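本网站使用 Cookie 以改善您的浏览体验。继续浏览即表示您同意我们的 Cookie 政策。接受 | 管理设置

机器人学习实践课 第六讲讲义:示范数据怎么采(以沙发整理为例)
整理:Jerome Malabanan
25/06/2023

先接着上次没讲完的说。上节课下课的时候有几位同学围过来问我,模型结构都还没定呢,为什么现在就急着采数据?我当时答得太快了,回去想了想觉得要补几句。结构可以换,学习率可以调,训练跑坏了重跑一遍就是几天的事。可是数据一旦采歪了,你往往要到很后面才发现,那时候沙发已经搬走了,灯换过了,操作员也回家了,想补都补不回来。我自己就吃过这个亏,一月份那批数据里左右手腕相机的名字写反了,我们训练了整整两轮才有人看出来,那个滋味你们不想尝的。

所以这一讲几乎不讲公式(公式党请忍一忍,下一讲还给你们)。我就讲我们在 Skalumden 这个任务集里是怎么一条一条把示范攒起来的,哪里做得还行,哪里到现在我都不太满意。例子用的是“整理沙发”:双臂机器人,把散在各处的靠垫拿起来,放回座面上,靠着靠背摆好。听着特别简单对吧?我第一次写任务说明的时候也这么想,半页纸就写完了,结果后来那份说明改了又改,现在打印出来要用订书钉。

一、什么叫“一条”示范

我们说的一条,英文叫 episode,就是从操作员踩下开始踏板,到他踩下结束踏板,中间所有的相机画面、关节角度、夹爪开合和操作员发出的指令。目前 Skalumden 里沙发这一类一共收了 2419 条。注意,这个数是通过了检查的,不包括废掉的。

开始在哪里,结束在哪里,请你们务必在动手之前写死。我们的规定是这样的:

开始:两只手臂都在准备位,夹爪张开,操作员还没有动主手。
结束:最后一个靠垫松开,两只手臂都退回准备位,停住。
超时:44 秒还没做完,直接结束,标成超时。

第三条吵了很久。有人觉得定得太短,靠垫掉到沙发侧面的时候根本来不及。我的看法是,超时的那些条你也可以留着,单独放一个文件夹,别跟正常的混在一起就行。混在一起的后果是模型学会了磨蹭!它真的会学,它会在靠垫上方悬着,抖啊抖的,跟人犹豫的时候一模一样,因为它看过的示范里就有这么一大段犹豫。

还有就是“开始”之前的那一段。很多人习惯先踩踏板再坐稳,于是每一条的开头都有一小截什么都没发生的画面。单看一条无所谓,成百上千条加起来,模型就会觉得开局最合理的动作是不动。我们后来加了一个自动裁剪的小脚本,关节速度低于门槛的开头一律剪掉,门槛设多少看你的手臂,自己画条曲线看一眼再定,别抄我的。

二、抓哪里,怎么抓

靠垫是软的。这句话写在讲义里有点傻,可是它带来的麻烦比你想象的多得多。硬的东西,比如杯子,你抓住它,它的姿态基本就定了,手到哪它到哪。靠垫不一样,你捏住一个角提起来,剩下的部分就往下坠,下摆会碰到座面的前沿,一碰就转,一转你原来打算放的方向就不对了。

我们试过三种抓法。第一种捏角,最容易抓到,放下的时候最难控制。第二种捏上边的中间,提起来比较平衡,可夹爪要下得准,下浅了只捏到一层布,走到半路就滑。第三种是两只手一起上,一边一个,放得最漂亮,采起来最慢,操作员也最累。

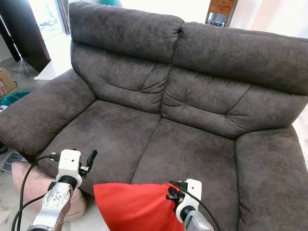

图 6-1 右臂夹着红色靠垫,左臂空着;浅粉色的那个在左侧地上。

三种抓法要不要都采呢?这个问题我每年都会被问一遍。我现在的回答是:同一批里头尽量少混,要混就要有规律。什么叫有规律?比如靠垫平躺在座面上,就捏边;靠垫竖着靠在扶手上,就捏上面那个角。看到什么样的初始状态,对应什么样的抓法,操作员心里有一条线,模型也就有机会学到这条线。最怕的是同一个位置,张三上午捏角,下午心情好了捏边,明天李四又两只手一起来。你把这三种混在一起去做回归,学出来的手会伸到三种抓法的中间去,那里通常什么都没有,就是一片空气。(用扩散策略的同学先别得意,多峰它是能表达,可每一个峰都需要足够的数据去撑,你那点数据分三份以后剩多少,自己算。)

另外说说空着的那只手。单手拿靠垫的时候,另外一只手干什么?我们最早没有规定,操作员就随便放,有时候搁在座面上面,有时候垂在旁边,有时候会不自觉地跟着动,像人走路甩胳膊那样。后来 Édgar Paucar 看回放的时候发现,空手要是老在沙发前面晃,头部相机的视野会被挡掉一大块,挡住的偏偏又是下一个要拿的靠垫。于是说明里加了一句:空手停在自己那一侧,夹爪张开,别乱飘。就这么一句话,后面的数据看起来清爽多了。

要是你们组只有一条手臂,这段可以跳过去,羡慕你们。

三、房间不用收拾得太干净

学生来我们这边参观,第一反应常常是想把周围的东西挪走。我一般会拦住。

道理是这样的。你最后要把策略放到别人家里去跑的,别人家的沙发上有包,有线,有昨天没收的衣服,旁边有风扇,墙角有纸箱。要是训练数据里沙发永远光溜溜的,那到了别人家里,第一个手提包就能让它愣住。它也可能不愣,直接把包当靠垫拎起来,这个更吓人!我们在 Narard 的样板间里就遇到过一回,策略对着一卷毛毯夹了又夹,特别执着,我在旁边手一直放在急停上。

当然“不收拾”也有不收拾的讲究,我把它分成三类来管。

第一类是目标物,就是任务里要动的东西,这里是靠垫。每一条之前都要重新摆,位置和朝向都要变,怎么变后面讲。

第二类是干扰物,看得见、可能够得着,但是任务里不该碰的。包啊,线啊,小家电啊。一批之内可以不动,换批的时候换一换,挪挪位置。操作员要绕着走,碰到了就在备注里写上。电线要特别小心,夹爪的指头细,很容易勾到线,勾到了别硬拽,停下来,这条作废,重来。

第三类是背景,墙、门、地砖、远处的家具。这些基本靠换房间来变,一个房间里你再怎么折腾也就那样。

还有一个容易漏的:机器人底座的位置。如果你每一条都从同一个站位开始,那模型看到的沙发永远在画面的同一个地方,它根本不需要“找”沙发。到部署的时候底座停歪一个巴掌的距离,成功率就掉得很难看。我们的做法是每采完 16 条挪一次底座,挪得远一点近一点,偏左一点偏右一点,有时候斜对着沙发,有时候就停在两张沙发之间的空当里。挪完要让操作员先空手比划一下,看看够不够得到,够不到的站位就别采了,采回来全是伸直了胳膊在那里挣扎的画面。 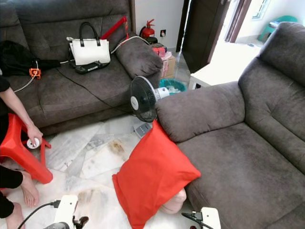 挪底座这件事还有个副作用,我一开始没料到。底座一挪,操作员的视角也变了,原来很顺手的动作忽然就别扭了,于是刚挪完的那几条质量会明显差一些。Édgar 的办法是挪完以后先练几条不录的,手感回来了再踩踏板。你们也可以录下来再丢,只是记得真的丢掉,我见过不止一个组把练习条混进了正式数据里,问起来谁都说不清是哪几条。

再说初始状态怎么变。我不太信“随便摆”。人觉得自己在随便摆的时候,其实一点都不随便,你会不知不觉地把靠垫摆在离自己近的、好拿的地方,朝向也总是差不多。所以我们用卡片。一叠卡片,每张写一种摆法,抽到哪张摆哪张,比如:

座面左侧,平放
座面右侧,竖着
搭在扶手上,一半悬空
地上,靠着扶手
地上,沙发正前方
座面中缝,压着另外一个靠垫

每个靠垫各抽一张。抽到冲突的就重抽。卡片用久了会卷边,有的同学就开始认得出哪张是哪张了,然后又开始挑(别笑,你们也会的),所以隔一阵子换一副新的。写个随机数脚本也行,效果一样,我只是喜欢卡片摸在手里的感觉。

摆完以后在 Stuneo 的录制界面里把卡片编号填进去再开始。这个编号后来帮了我们大忙,做分析的时候一拉表就看得出来,哪种摆法成功率低,哪种摆法数据太少。没有编号的话,你就只能一条一条看视频去猜,眼睛会瞎。

四、光

我要为光线单独开一节,你们可能觉得小题大做。

室内采集最常见的情况就是:一边有窗或者开着的门,外面亮得发白,另一边是深色的家具。相机的自动曝光在这两个之间来回拉扯,手臂往前一伸,画面里白色的部分多了,整张图就暗一下;缩回去,又亮起来。人看着没什么,模型却可能把这个亮度变化当成线索,它会学到“画面变暗的时候该合夹爪了”。听起来很荒唐,可是我们真的碰到过非常像的事情,最后是把训练图像的亮度打乱以后才好转的。

要不要锁曝光?我的建议是看你要去哪里用。只在一个房间里跑,锁死,省心。要去很多地方,就别锁,但是要在不同的时间段采,上午一批,傍晚一批,开灯的一批,门开着的和关着的都要有。

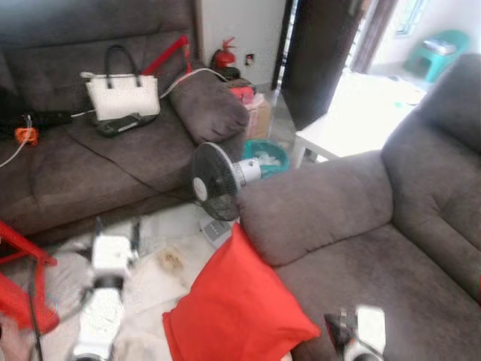 图 6-2 从两张沙发之间看过去,左边座面上是手提包,右边扶手处靠着红色靠垫,远处门口很亮。

深色沙发还有一个额外的难处,就是阴影里面细节少。座面和扶手之间的那道缝,在头部相机里常常就是黑乎乎的一条,靠垫要是颜色也深,掉进去就找不到了。亮色的靠垫就好认得多,红的、粉的,一眼就看见。那全用亮色行不行呢?采集初期我觉得完全可以,先让流程跑通嘛。但是你要清楚自己在做什么:模型这时候很可能学的是“找红色”,跟“找靠垫”还差得远。验证的办法也简单,在桌上放一块红毛巾,看它去不去抓。去了,那就老老实实再采几种别的颜色和花纹的。

风扇也提一句。采集的时候天热,开着风扇是人之常情,我不反对。转动的扇叶在画面里会出现奇怪的条纹,跟你的快门速度有关系,还有就是轻的布料会被吹得动。靠垫一般没事,如果你们组选的任务是叠毛巾或者收塑料袋,请把风扇转个方向,或者采的时候关掉,采完再开。

五、手腕相机

有同学在作业里写,头部相机看得最全,手腕相机老是对着一片布,没什么信息,建议去掉以节省存储。我给这份作业打的分不低,写得很认真,但是这个结论我不同意!

你想想最后那几厘米。夹爪快碰到靠垫的时候,头部相机里看到的是什么?是手臂自己。手臂把最关键的地方挡住了。这时候唯一能看清指尖和布料之间关系的,就是手腕上的那台。指尖是不是已经越过了边,两根指头之间夹的是一层还是整个厚度,放的时候靠垫有没有跟着指头翘起来,都要靠它。我们做过一次很粗的对比,去掉手腕画面以后,策略走到靠垫附近这一段几乎没变化,合爪的时机却乱了,早合晚合都有,空夹特别多。

而且手腕相机有个好处,它跟手是固定在一起的,指头在画面里的位置永远差不多,等于自带了一个参照。别的东西相对指头在左还是在右,在前还是在后,模型学起来比较省力。
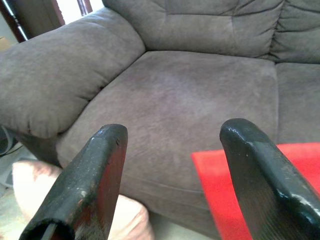

不过它也有毛病,一共三个,我按让我头疼的程度来排。

最头疼的是安装会松。手臂撞一下,相机歪一点点,画面里指头的位置就偏了,当时谁也看不出来。所以每天开工之前拍一张标准图:夹爪张开到固定宽度,对着一块白板,拍下来跟第一天的那张叠在一起看。对不上就停,拧好螺丝再说。这一步不到一分钟,请不要省。

其次是近处的对焦。便宜的定焦镜头,离得太近就糊,糊了以后布料的纹理就没了,只剩一团颜色。买之前查一下最近对焦距离,跟你的指尖到镜头的长度比一比。

再次是指头的外观会变。指头用久了会掉漆、会磨花,换上一副新的,反光又不一样。这个变化很慢,数据里前面和后面不知不觉就成了两种样子。我倒不觉得是坏事,算是白送的数据增强吧,只是更换指头的日子要记下来。如果某天开始成功率忽然掉了,你至少多一个可以怀疑的对象。

六、失败的条怎么办

分情况。我们把它分成三种,标签直接写在 Stuneo 里,踩完结束踏板就弹出来让你选,不选不能录下一条(这是我坚持要的功能,操作员们为此恨了我一阵子)。

“失手但补回来了”:夹第一次没夹到,松开,调整,再夹,成功。这种留!这种太珍贵了!模型在真实世界里一定会失手的,它需要见过失手之后该怎么办。要是数据里每一次都一夹就中,那它第一次没夹到的时候就完全不知道自己在哪里了,多半会空着手往座面走,然后很自信地放下一团空气。

“失败了没补回来”:靠垫掉到够不着的地方,或者超时了。单独存。现在用不上,将来训练判断成败的模型会用到。

“操作问题”:踩错踏板,勾到线,相机掉帧,中途有人喊吃饭。删,或者至少标成不可用。

有人会问,那要不要故意制造失手呢?可以,但别演得太过。我们试过让操作员故意夹偏,结果演出来的失手跟真的很不一样,真的失手是差一点点,演的失手差一大截,而且演的人在夹偏之前手就已经往旁边拐了,模型连这个拐弯也一起学走了。后来改成这样:先由别人把手臂开到一个偏了的位置,不录,然后操作员接手,从这个别扭的位置开始录。这样录到的全是“怎么救”,没有“怎么坏”。

七、检查

每批采完当天就检查,不要攒到周末。我们用一张打分表,叫 Antoniadis 表,当初起名的缘由已经没人记得了,反正大家都这么叫。每批随机抽 10 条,两个人分开看,各打各的,看完再对。看的内容如下:

开头有没有多余的静止
三路画面是否都在,有没有卡住不动的
夹爪的数值和画面里的开合对不对得上
目标靠垫最后是不是在座面上,有没有靠住靠背
空着的手有没有乱飘
有没有碰到干扰物
标签选得对不对

第三项我要强调一下。时间对齐的问题单看数值是看不出来的,单看画面也看不出来,一定要两个放在一起看。把夹爪开合画成曲线贴在视频下面,一帧一帧拨过去,曲线开始往下走的那一刻,画面里的指头也应该开始合。差一两帧可以忍,差得多了,模型学到的因果就错位了。Édgar 上次就是这么揪出来一个网线接触不良的问题,曲线和画面的差距越到后面越大,看得我背上发凉。

两个人打分差得很远的,别急着取平均,坐下来一起看。差得远多半说明任务说明没写清楚。比如“靠住靠背”到底算不算歪着靠?我们就为这个改过一次说明,现在的写法是:松手以后自己能站住,就算。

还有一句关于存储的唠叨。原始数据留一份,永远不动,裁剪、缩放、改名字都在副本上做。我知道硬盘贵,我也知道你们会觉得处理脚本没问题。留一份。

八、操作员也是人

遥操作很累,比看上去累得多。眼睛要盯着屏幕,两只手要悬着,脚还要踩踏板。人一累,动作就变快变糙,夹爪合得重,放的时候直接从半空松手。你从数据里是看得出来的,把每一条的时长按时间顺序画出来,到了下午常常会有一个往下掉的趋势,有些同学看了还挺高兴,说熟练了!去看看视频再高兴。

我们现在是两个人轮换,一个操作,一个摆靠垫、抽卡片、填编号,累了就换。轮换还有个好处,两个人的手法会互相看到,慢慢就统一了。操作员编号也要记在每一条里,后面做划分的时候,可以留出一个人的数据专门当测试,看看模型是学会了任务,还是只学会了某个人的手。

安全的部分上学期讲过,这里只重复最要紧的:摆东西的人伸手进工作区之前要出声,操作员听见了要把手从主手上拿开,回一声“好”,听到这声“好”才能伸手。急停放在两个人都够得着的地方。

课后练习

1. 为你们小组自己的任务写一份任务说明,包括开始、结束和超时的规定。写完交给别的组的人读,让他照着做一遍,把他问你的每一个问题都记下来,附在说明后面一起交。

2. 设计一副初始状态卡片。说明你为什么没有用“随便摆”,以及有哪些位置你故意没有放进去。

3. 采一小批数据,条数自定,按第七节的表互相检查。交分歧最大的那一条,写一段话解释你们为什么看法不同。

4.(选做)用同一批数据训练两次,一次带手腕画面,一次不带,把合爪时机的误差画出来。要是你们的结果跟我说的相反,请一定来告诉我,我很想看。

交作业请发到课程信箱,视频压缩一下再发,上次有人直接附了原始文件,把信箱撑满了,后面几位同学的全被退回去了。下一讲讲动作分块和损失函数,请提前把扩散策略那篇再读一遍,尤其是附录。

订阅课程通讯,第一时间收到新讲义。输入邮箱 | 订阅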